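Workshop notebook, 2 May 2022

Back on the white and navy jacket for the Clulley order. Spent most of the morning on how to fold it so it goes into the flat mailer and still looks decent when it comes out. Every other piece in the batch was easy (knits, a couple of dark things, all done before lunch) and then there's this one, which fights back!

Working on the bed again, the pink one with the cloud scroll on the headboard. I know Hiu-tung prefers a table, but a soft surface lets me tuck the sleeves under without the whole thing skating away from me. The comforter gets shoved up to the top end and the finished clothes go to one side.

What I tried first was the shirt fold. Face up, both sleeves straight out, smooth the body, then sleeves across the chest and the bottom up to the collar.
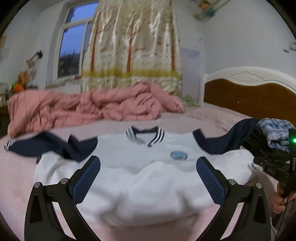

It's a bad fold for this jacket, I'm sorry to say. The sleeves are a different weight from the body, so they slump once they're crossed, and the bottom half keeps its air however much I pat it. I got it into the mailer on the second go but it looked like a loaf of bread. Also there's a ridge right under the chest patch, and I don't want the patch to be the thing that gets creased in transit.

Second method, the one Kai-wen showed me last August on the Bistau coats: line up the front first, press the air out from the collar down, then sleeves behind the back instead of across the front. Slower, but the striped band at the bottom ends up on the outside as one neat strip, which I like a lot. The snaps want to face each other or they leave little dents in the white.

I timed the two roughly - 200 seconds for the first, and the second was longer, though I lost track when the collar flipped over on me. Will do it properly next time with the phone propped up.

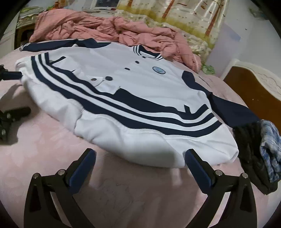 Yi-chun Leung wrote back that I should forget about flattening the body at all and roll it from the bottom band upward, with the sleeves laid inside, then let the roll relax in the bag. She does hers that way and says the stripes never come out wavy. Fine, I'll try it, but a roll won't go in the flat mailer, so that means asking Jitico for the deeper one.

To do: tissue behind the patch. Ask So-ying if we still have the wide sheets.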